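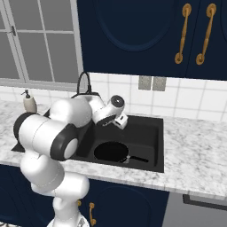 January, Illthorpe bench, started 7:40 a.m.

Sink chores again, and I'm in a very good mood about it. Goal for this block is the pan-out-of-the-sink task in the simulated kitchen: reach in, take the frying pan by its handle, lift it clear of the basin, set it down flat on the counter to the right. No scrubbing, no water. I know it sounds tiny next to "does the dishes," but it's the piece of doing the dishes we kept getting stuck on all through the fall, so tiny is fine with me.

Carrying over from the last entry: the Orkard planner is updated and the collision padding around the faucet is back to what it was before I fiddled with it. I had cut it down to get more room over the back of the sink and then spent a whole evening wondering why the upper arm kept clipping the spout. Please leave the padding alone unless you write it in here first.

Run set is 334 episodes, same kitchen, pan position and handle angle shuffled within the basin each time. Success means the pan is on the counter, right side up, all of its base supported, gripper open and backed away. I'm keeping the strict version. The loose version (pan is anywhere that isn't the sink) makes our numbers look lovely and teaches us very little.

8:55

First chunk through. Handle grasps are so much better than I expected! The policy now goes for the handle a bit away from where it joins the pan, and that seems to give it enough leverage to keep the pan from tipping as it comes up. The old one loved to pinch right at the joint and then the whole thing would swing around like a gate.

Black pan in a black sink is still a hard thing to look at, even in simulation with nice even light. The rim of the pan and the floor of the basin are close to the same value and the depth channel is carrying nearly all the weight. I tried the run with depth switched off just to see and stopped it after 40 episodes, it was painful. The little pale bit of metal at the root of the handle is doing a surprising amount of work for the color-only model. It homes in on that and then guesses which way the handle goes from there. Clever, but I don't want to depend on it, plenty of pans don't have one.

Note for whoever does the assets: could we get a couple more pans in the library? One with an all-black handle, one with a short loop on the far side. Also a light-colored sink, for comparison.

10:20

Failures so far fall into a few kinds.

Handle pointing at the front wall of the basin. The fingers can't get under it and the wrist runs out of room. A person would just spin the pan a quarter turn with one finger and then pick it up, and we don't have a nudge step. I'd love to have a nudge step. Cellstead told us on the last call that they got theirs by adding a push action to the same policy with no separate planner at all, and I want to try that next.

Lift and drag. Grasp is good, lift is too low, and the pan bottom scrapes over the sink rim. The rim is slightly raised, a small lip, and the height target is measured from the counter. Easy fix. Changed it, will rerun those seeds.

Set-down wobble. Pan gets put on the counter and rocks when the gripper lets go. 18 of these. Half of them settle and pass, the rest end up with the handle over the front edge of the counter, where I would absolutely walk into it at home. Counting those as fails even though the base is supported. Added a line to the success check so we don't argue about it later.

1:15 p.m.

Rim height fix is in and the scraping is gone on every seed I reran. So pleased with that one - a single number, and it had been hiding in the config since we swapped kitchens.

Also tried starting the hand from over the back of the basin as the default ready pose. It's a long reach with the big housing parked beside the faucet, and I worried about the elbow, but the approach down to the pan is shorter and the wrist camera gets a better look at the basin floor before committing. Keeping it for now. If the pan sits hard against the back wall this pose may be awful, haven't checked.

So, are we there yet on chores? For this one, with one pan and nothing else in the sink, I'd say close, and I wouldn't have said so last spring. For a real sink after a real dinner, with a pan under two bowls and a fork under the pan, no. The order you take things out in is its own problem and we haven't touched it. Speed is the other thing. I can clear a pan in a couple of seconds without looking, and the arm is still slow and thoughtful about it. I don't mind slow if I'm in the other room, though, and I think a lot of people would feel the same.

3:30

Talked the Onsri hand through with the shop. The wider fingers would help on thick handles but they're bulky, and clearance in the corners of the basin is already thin. Leaving the small fingers on.

To do:
nudge action, first try with 3 push directions only
soap dispenser into the collision set, it's visual-only at the moment and the arm could swing straight through it
rerun the wobble seeds with a slower release
pan against the back wall, from the new ready pose
ask about dishwasher door models, I want to know how far off loading is

Full rerun goes on overnight with the new rim height. Logs will be in the usual folder under sink_pan, please don't clear it before I've pulled the failures out.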